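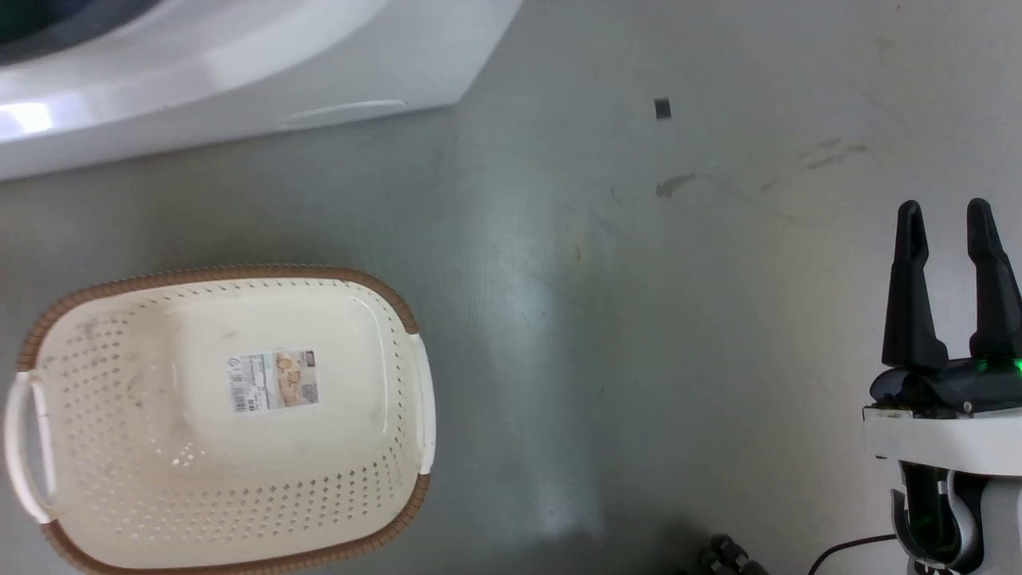 **Figure 2.** Laundry basket with two side handles, on the floor near a large white appliance.

### 3.2 Carrying distance and wash frequency

Households in Kinel and Uzor kept a laundry diary for 90 days. Of the 638 households contacted, 455 returned a complete diary. Each entry gave the day, the number of loads and the distance from the bedroom to the washer. Loads carried up or down stairs were coded separately, following Balogun and Quinlan.

Homes with the washer on another floor ran fewer loads per week – and larger ones. The difference held after adjusting for household size. Shared laundry rooms were left out of this comparison and are treated in Section 3.4.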